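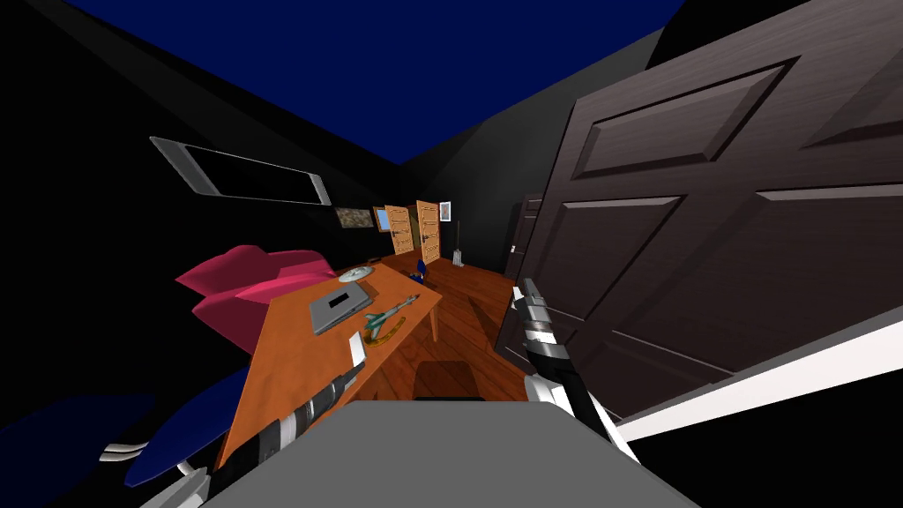 A dark brown paneled door and an orange desk.

Who Gets to Search a Bedroom?

On TV, the police bang on a door, wave a piece of paper and march inside. The paper is called a warrant. Grown-ups will tell you it keeps your home safe from being searched for no good reason. Does it? Let's look at how it works before we believe that.

In the United States, a rule called the Fourth Amendment says the government can't search you or your home unless the search is reasonable. Most of the time, that means an officer has to ask a judge first. The officer writes down what they are looking for, where they think it is, and why they think so. The "why" has to be more than a hunch. If the judge agrees, the judge signs.

That sounds fair. But notice who is missing. You aren't there, and neither is a lawyer for you. The judge hears from one side.

Amna Jatoi spent a year reading warrant requests at the courthouse in Prillivberg. She went through nearly 400 of them. Judges had turned down 3. Maybe the officers were very careful and almost always had good reasons. Or maybe some judges sign too fast. Jatoi says the papers alone can't tell you which, and she doesn't trust anyone who says they can. 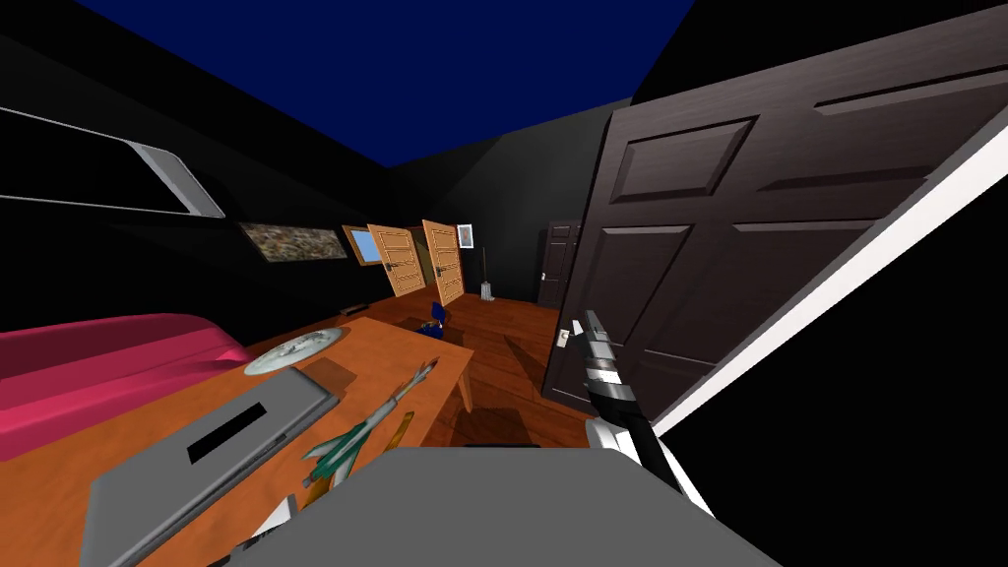 A warrant also has to say what the police may look for, and that limits where they may look. Suppose the warrant is for a stolen piano. Officers could step into a bedroom like this one to see if a piano is standing there. They could not take the little framed picture off the wall to check behind it, or feel around in the folds of that pink bedspread. No piano is that small. If the warrant is for a stolen ring, though, nearly everything in the room is a possible hiding place. So the limit helps a lot in some cases and hardly at all in others.

There are times when police don't need a warrant. If someone inside is screaming for help, officers can go in. They can also go in if a grown-up who lives there says yes. Shabani Ndung'u, a lawyer in Prillivberg, thinks that second one deserves a hard look. "A person with a badge asks, and people say yes," he says. "Many of them don't know they can say no." 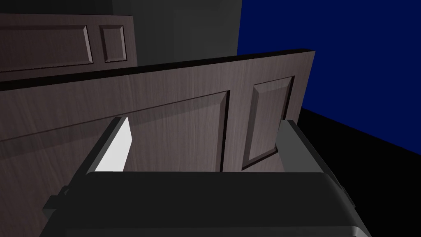
Face to face with a dark wooden door.

What if the police break the rules? A judge may say that whatever they found can't be used in court. But if they found nothing, there may be no court case at all, and the family has to decide if it wants to sue. That can cost a lot of money and take years.

Words to know
Warrant: a judge's written permission to search a place or arrest a person.
Consent: saying yes to something.
Sue: to ask a court to make someone pay for harm they did.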